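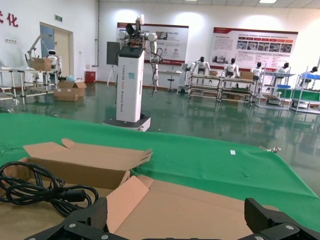

Ultham Fair Start Group
Minutes, Friday, January 19, 2018
Room over the Costigan Street library branch

Present: Wayne Sedgwick (running the meeting), me taking notes again, and most of the regulars, plus two people from the Endley side who found us through the flyer at the laundromat. Welcome! Please come back, we're usually better at starting on time.

1. Last month's minutes

I had the December minutes down as approved before anybody had seen them, so we went back and did it properly. One fix: I wrote that the Cukcombe school district "agreed" to share its suspension numbers. They agreed to think about it. Changed and approved.

2. The suspension numbers

They came through after all, on Tuesday afternoon, so most of this meeting ended up being about them. Wayne had printed them out and we passed the pages around (small type, sorry to everyone who had to share).

There were 594 out-of-school suspensions in the district last school year. Of those, 212 were for what the form calls "defiance or disruption," and that's the category we've been asking about since the fall, as it can mean pretty much anything the adult in the room wants it to mean. Talking back is in there. So is wearing a hood indoors, going by what two of our parents were told when they got the call. Fights and weapons are counted separately.

What we did not get is the breakdown by race or by school. The cover letter says it's "under review." I read that part out loud and there was some noise, which I'm not going to try to write down. Wayne's feeling is that they have it and will hand it over if we ask again in writing and name the exact columns we want. One of the Endley parents thought we should go straight to the school board during public comment instead. We talked about that for a good while and landed on doing both – letter first, then the board if we've heard nothing in 30 days. I'm writing the letter. Wayne will read it before it goes out, mostly to take my exclamation points out.

Somebody asked whether one kid suspended three times shows up as one or as three. We don't know. Added to the letter.

3. Sitting in with families

This is the idea of having a second adult go along when a parent gets called in for a discipline meeting. Not a lawyer, just a person with a notepad who has read the handbook. We've done it a handful of times now and I went along on one myself before the holidays. I won't say whose it was, but I will say the tone in that office was a lot different once I took the cap off my pen.

Wayne wants anybody who does this to have an evening of training first, and I think he's right, even though it slows us down. His worry is one of us promising a family something we can't deliver. We agreed on a few ground rules for now:

- The parent decides whether we speak or just listen.
- Notes go home with the parent the same day. We don't keep a copy unless they ask us to.
- We don't talk about one family's meeting at ours, even without names. Ultham isn't that big.

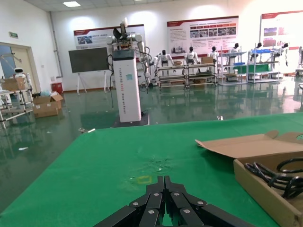
The question of who can get away from work in the middle of a weekday came up, and it's a real problem. Four people said they could do mornings. I can do any day after two. We need at least one more person who speaks Spanish well enough to follow a school official talking fast, so please ask around.

4. Pocket cards

These are the little fold-over cards for students and parents: what the school has to tell you, what you can ask for in writing, how long you have to appeal. We went over the draft line by line and I got a little protective of my wording, I admit it. The line "stay calm and be polite" got the longest argument of the night. One mom said her son has been told that since he was five years old, and she didn't want it coming from us too. A couple of people felt it was still good practical advice. We took a vote and it's out. In its place goes "You can ask for your parent before you write or sign a statement."

We're printing 1,000 to begin with, English on one side and Spanish on the other. Wayne is getting a price from the copy place on Costigan Street.

5. Anything else

The library would like us out by nine from now on, lights off and chairs stacked.

A dad from Endley asked if we'd ever look at the bus routes, where kids out past the feed store get marked tardy when the bus is the one running late. It's a fair point and I'd never heard it before. He's going to write down the times for two weeks and bring them in.

Next meeting is the third Friday of next month, same room. I'll have the letter with me, and any answer we've had to it.

Recent items
December minutes (corrected)
How to ask for your child's discipline record
Pocket card draft 2: comments still welcome
Getting to the Costigan Street room
Notes from the Cukcombe listening night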